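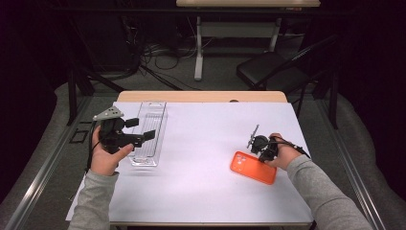 Hand-held grippers at the Zeridness work table, with a phone case and a clear tray.

Flosden to publish 500 hand-guided demonstrations, with few promises

23 July 2020 – Flosden will release 500 recordings of people handling phone cases with strapped-on grippers, made under its Zeridness project. The company does not claim that a robot can learn the job from them.
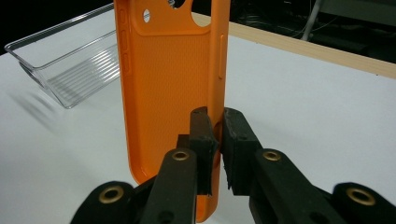

What has been checked

Tatlı, the outside reviewer, has accepted 342 recordings so far. Neteo will try them on 2 robot arms in November. Flosden expects trouble – a person corrects a bad grip without thinking, and an arm may copy the motion and miss the point.

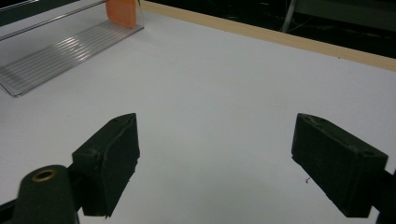 Failed runs will be published with the rest.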